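Le tiroir à chaussettes, enfin !

Février, 10 heures du matin, un café à portée de main : je m'attaque au rangement des chaussettes et j'adore ça ! J'ai sorti la vieille caisse en bois de ma tante (elle date de 1968, elle a survécu à trois déménagements) et je trie tout par couleur.
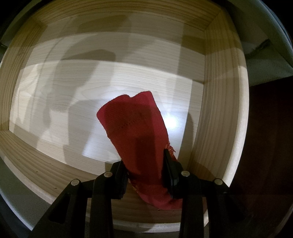

Les rouges d'abord, ce sont mes préférées - surtout celles en maille, tant pis si quelques fils dépassent. Ensuite viendront les grises, puis les dépareillées, que je garde toujours un mois de plus, on ne sait jamais... Funmilayo Onuoha m'a promis de m'apprendre à repriser, j'ai déjà acheté le fil !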